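Sorting cell at Brotik: what changed for the packing staff
Project report, module 3

Background. Brotik packs small parts for Clelosska. Sorting by colour was done by hand until February, 4 people on a bench, same job all shift. Now the arm does the sorting and two of them look after it. The other two went to dispatch. One likes it, one doesnt.

We couldn't run tests on the real line so we built a small version at college. Tray at the back, blue plate and red plate in front, coloured cubes for the parts. Each cube goes on the plate with the matching rim.

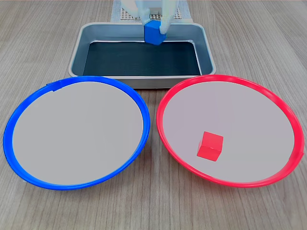
Griffiths

Results. 3,653 picks logged over 7 sessions. Most stops were dropped cubes, then wrong colour when the blinds were open. Full log in appendix B.

Interviews. Staff said less wrist pain, more standing about. Main complaint was that nobody showed them how to clear a stop, they had to wait for the Kondeo engineer. Also they miss talking accross the bench.

Recomendations. Train all of them to do resets, not just the shift lead. Swap roles halfway through the shift. Ask staff before moving the bench again.

Still to do: cost section, Sunday shift interviews.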